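3.2 Lighting load in the Cemdale share houses

Bedroom lighting was metered in 17 rooms over June. Each fitting was logged at the switch, and hours of use were taken from the tenant diaries collected by Ileana Radu.

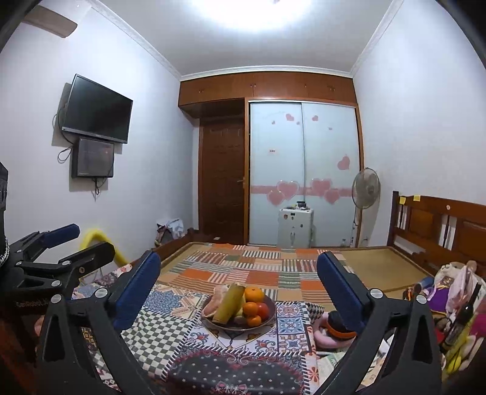
Wall colour affects how much light reaches the bed and desk, and the model in section 2 treats it as a single reflectance value. Dark rooms needed a second lamp on most evenings. Small bedrooms with pale walls and a bright ceiling light were entered at the top of the range - a patchwork quilt or other bed cover was left out of the calculation.

Total metered use was some 900 watt-hours per room per week. Two diaries were incomplete and have been excluded from Table 4. The Curgate rooms are reported separately in section 3.3.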